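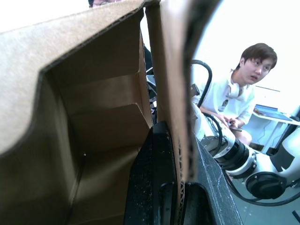

How Does Money Get Inside a Phone?

Maybe you have stood in line at a grocery store and watched the grown-up in front of you hold a phone over a little machine. The machine went beep, the cashier said thank you, and off they went with a bag full of bananas and bread. No coins, no paper bills, no rummaging around in the bottom of a purse. If you have ever wondered where the money was, you are in good company, and plenty of grown-ups have wondered the very same thing without asking!

Let's start with an easy question. Is there money inside the phone? If you opened one up (please don't, your family would be very cross) you would find a battery and a lot of tiny parts, but not one single penny. The money is somewhere else. What the phone has is a way of sending a message, and the message says something like, "Please move three dollars from me to the grocery store."

A very old idea

People have been keeping track of money by writing it down for a very long time, long before there were phones or even light bulbs. Suppose you live in a little town called Halliday, and there is a baker there who knows everybody. You buy a loaf every morning, but you don't want to carry coins around, so on the first of the month you give the baker 40 dollars all at once. The baker opens a big notebook, finds a clean page, and writes your name at the top and the number 40 underneath.

The next morning you come in for a loaf that costs 3 dollars. The baker hands it over, crosses out the 40 and writes 37. The coins stayed right where they were, in the baker's drawer, and the number on your page got smaller. You can still have 37 dollars' worth of bread whenever you like.

A notebook like that is called a ledger. (It rhymes with "hedger," if you have ever met anybody who trims hedges.) An electronic wallet, or e-wallet, is a ledger too, only the notebook is kept on computers and it has a page for every customer.

What a wallet company does

Let's make up our minds to follow one payment from start to finish. The wallet is called Folent, and a girl's mother has it on her phone. She wants to pay for a pair of roller skates at a shop named Warko.

Before any of this can happen, she has to put money in. She tells her bank to send 100 dollars to Folent. The bank makes the number on her bank page smaller, and Folent makes the number on her wallet page bigger by just the same amount. Then she goes to the shop, picks out the skates, which cost 40 dollars, and holds her phone near the machine on the counter.

Now a whole conversation takes place, much faster than you could read this sentence. The machine tells Folent that somebody would like to pay 40 dollars. Folent checks that the phone really belongs to one of its customers. Then it looks at her page to see whether there is enough money on it. There is, so it takes 40 away from her page, adds 40 to the shop's page, and sends a message back to say that everything is fine. Beep! She has 60 dollars left, and the skates go home in a bag.

If there had been only 20 dollars on the page, the machine would have made a grumpier sort of noise, and the skates would have stayed on the shelf. That can be a little embarrassing, but it happens to lots of people and it is easily put right.

Who makes sure the real money is there?

Think back to the baker for a minute. You handed over 40 real dollars and got a number in a notebook. What if the baker spent all your coins on a fancy new hat? The notebook would still say 37, but the drawer would be empty, and there might be no bread for you at all.

Grown-ups worry about this, and they are right to. In many countries a company can't simply open an e-wallet and start collecting people's money. It has to ask for permission first, and the permission is called a license. It is a bit like a driver's license, except that it is for looking after money. The people who give out licenses are called regulators, and often they work at the country's central bank, a special bank that helps look after the money of the whole country.

Regulators ask a great many questions. Where will you keep the customers' money? Who is in charge? What will you do if your computers break down? A common rule is that customers' money must be kept apart from the company's own money, so that it can't be used to buy desks or pay for the office party.

Suppose a company called Tiltura has 800 customers, and when you add up all their pages you get 1,163 dollars. (They are careful people who don't keep much in their wallets.) Under a rule like that one, Tiltura needs to have 1,163 real dollars put safely away. If the pages say one thing and the safe place says another, somebody has some explaining to do.

Keeping the door locked

A regular wallet can be opened by anybody who finds it on the sidewalk. A phone wallet usually asks for proof that you are you. It might want a secret number, called a PIN, or a fingerprint, or a look at your face.

Messages between the phone and the company are scrambled too, so that a snoop who caught one along the way would see only nonsense. The word for this is encryption. If you have ever written a note to a friend in secret code, you already know the idea, though the codes that wallets use are a great deal harder to crack than swapping A for B.

The one thing a clever code can't help with is somebody giving the secret away. Tricksters sometimes call or send messages pretending to be from a wallet company, and they ask for a PIN in a very friendly voice. If you ever see a message like that on a family phone, don't answer it. Show it to a grown-up you trust, even if it says to hurry. Especially if it says to hurry!

Try it at home

You can run a wallet company at your kitchen table. Ask your family if they would like to be customers, and give each person a page in a notebook. Collect some buttons or dried beans to be the money and put them in a jar. Write down on each page how many that person gave you.

Now let people pay each other. Somebody might charge 3 beans for setting the table, or 2 for a really good joke. Each time, make one page smaller and the other page bigger, and leave the jar alone. At bedtime, add up all the pages and then count the beans. Do they match? If they don't, go back through the notebook and hunt for the mistake. It is usually a subtraction, and it is usually near the end, when everybody was getting sleepy.

Words to remember

Ledger: a record of who has how much money.
E-wallet: a ledger kept on computers that you can use to pay for things.
License: permission to do a certain job.
Regulator: people who check that companies follow the rules.
Encryption: scrambling a message so that only the right reader can understand it.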